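한국어로 숫자 세기, 아직도 어렵습니다

2018-08-20

한국에 온 지 4년이 되었습니다. 시장에서 물건을 사고, 은행에서 통장을 만들고, 전화로 치과 예약도 합니다. 그런데 숫자는 아직도 저를 긴장하게 합니다. 오늘은 그 이야기를 조금 써 보려고 합니다. 제 문장이 어색해도 이해해 주세요.

제가 처음 다닌 회사는 Herkero라는 작은 수입 회사였습니다. 첫 주에 선배가 저에게 창고에 상자가 몇 개 있는지 물었습니다. 저는 자신 있게 "십오 개"라고 대답했습니다. 선배는 맞다고 하면서, 보통은 "열다섯 개"라고 한다고 가르쳐 주었습니다. 저는 수첩에 적었습니다. 그날 오후에 회의가 몇 분 걸렸냐는 질문을 받고 "열다섯 분"이라고 했더니 모두 웃었습니다. 열다섯 분이면 사람 열다섯 명을 높여서 부르는 말이라고 합니다. 저는 회의실에 손님이 그렇게 많이 왔다고 말한 것입니다.

한국어에는 숫자가 두 벌 있습니다. 하나, 둘, 셋이 있고 일, 이, 삼이 있습니다. 시간을 말할 때는 두 벌을 한 문장 안에서 같이 씁니다. "네 시 사 분." 앞의 4와 뒤의 4는 글자로 쓰면 같은데 소리가 다릅니다. 교과서에는 이것이 한 페이지의 표로 나와 있고, 저는 그 표를 외웠습니다. 하지만 버스를 기다리면서 누가 갑자기 시간을 물으면 표는 머릿속에서 없어집니다.

단위는 더 많습니다. 종이는 장, 책은 권, 연필은 자루, 나무는 그루, 집은 채, 신발은 켤레입니다. 처음에는 모두 "개"로 말했습니다. 강아지 한 개, 커피 두 개, 친구 세 개. 커피 두 개는 괜찮았지만 친구 세 개는 괜찮지 않았습니다. 그래서 요즘은 새로운 물건을 볼 때마다 어떤 단위로 부르는지 혼자 연습합니다.
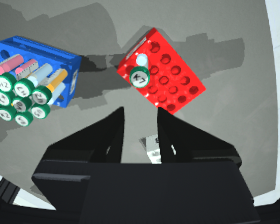
회색 탁자 위의 빨간색과 파란색 시험관 꽂이. 단위는 역시 "개"일까요?

제가 아는 단위 중에서 가장 좋아하는 것은 "모금"과 "송이"입니다. 물 한 모금, 포도 한 송이. 소리가 동그랗고 부드럽습니다. 눈이 올 때도 송이를 쓴다는 것을 작년 겨울에 알았는데, 그날은 집에 가는 길에 계속 입으로 "눈 한 송이, 눈 두 송이" 하고 말해 보았습니다. 제 나라 말에서는 눈과 포도를 같은 말로 세지 않습니다.

큰 숫자도 문제입니다. 제 머리는 숫자를 천 단위로 끊는데 한국어는 만 단위로 끊습니다. 1329는 괜찮습니다. 천삼백이십구, 천천히 말하면 됩니다. 그런데 뒤에 0이 몇 개 더 붙으면 저는 손가락으로 자리를 짚으면서 일, 십, 백, 천, 만 하고 올라가야 합니다. 지난번에 부동산에서 보증금을 들을 때도 그렇게 했습니다. 사장님이 친절하게 계산기를 제 앞으로 밀어 주셨습니다.

지금 사는 집은 108호입니다. 택배 기사님께 "백팔호"라고 말하는데, 제 발음이 이상한지 가끔 "백사호요?" 하고 다시 물어보십니다. 그래서 요즘은 "일, 공, 팔"이라고 하나씩 끊어서 말합니다. 영을 공이라고 부르는 것도 전화번호를 말하다가 배웠습니다. 공이 축구공의 공과 같은 소리여서 저는 아직도 전화번호를 부를 때 공이 굴러가는 모습을 생각합니다.

9월부터 동네 도서관에서 하는 한국어 읽기 모임에 나가기로 했습니다. 안내문에 "스무 살 이상"이라고 되어 있었습니다. 스물이 왜 스무가 되는지는 첫날에 물어보겠습니다.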